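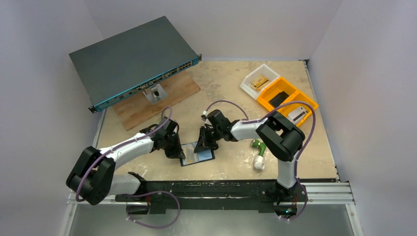

# How Does a Message Find Its Way?

Suppose you live in Skonitz, where it's raining again, and your cousin lives far away in Mirimholm, where it almost never rains at all. You draw a picture of your cat wearing a rain hat, you ask a grown-up to help you send it, and before you've put the lids back on your markers your cousin is laughing at it. How did it get there so fast? And how did it know which house to go to?

Let's follow the cat and find out!

## First, the picture is cut into pieces

A computer doesn't send your drawing in one big lump. It turns the whole thing into numbers (every bit of orange fur, every whisker, even the smudge by the tail) and then splits those numbers into small bundles called **packets**. A little drawing might make 14 packets. A long movie makes so many that you'd get very tired of counting them.

Each packet gets a label, a bit like the front of an envelope. The label says where the packet came from and where it's going. There's a note about its order, too, so that packet 4 can be put back between its neighbors at the other end, even if it arrives last.

## Then it needs an address

Your home has a street and a number, and computers on a network have an address as well. One kind is written as four numbers with dots between them. If you ever peek at the settings on a home computer with a grown-up, you may well find one that starts with 192. Lots and lots of homes use addresses that begin that way, and they don't get mixed up because those addresses are only used indoors, the way many families can each have a room called "the kitchen." 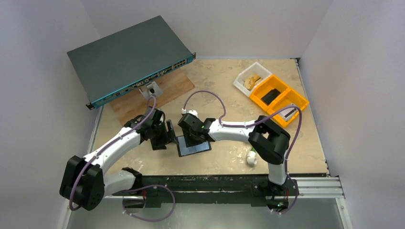
*Reading time: 4 minutes*

## Turn left at the switch

Now the packets set off, and the first helper they meet might be a **network switch**. Some are small enough to sit on a shelf, and some are wide and flat with a long row of ports across the front. A port is a socket where a cable plugs in. The switch reads the label on each packet and sends it out through the right port, like a kind person at the post office who knows exactly which mailbag to drop your letter in.

A switch mostly looks after the computers in one place, such as a school or a library. When a packet has to leave the building, it goes to a **router**, and routers pass it along to other routers, town after town, until it's close to your cousin.

## Under the sea

Between Skonitz and Mirimholm there's an ocean, and along the bottom of it lies a cable 3042 miles long. Inside are threads of glass as thin as hair, and the packets zip through them as flashes of light. The light stays inside the glass because it keeps bouncing off the edges – and it crosses the whole ocean in less time than it takes you to blink.

## What if one gets lost?

Sometimes a packet does go missing. Your cousin's computer notices the gap and your computer sends that piece again. Once they've all arrived, they're put in order, and there's your cat, hat and all.

## Try it at home

Draw a picture, cut it into 14 pieces, and number the backs. Mix them up, hand them over one at a time, and see how quickly a friend can put the picture together. Then try it again with one piece hidden under a cushion!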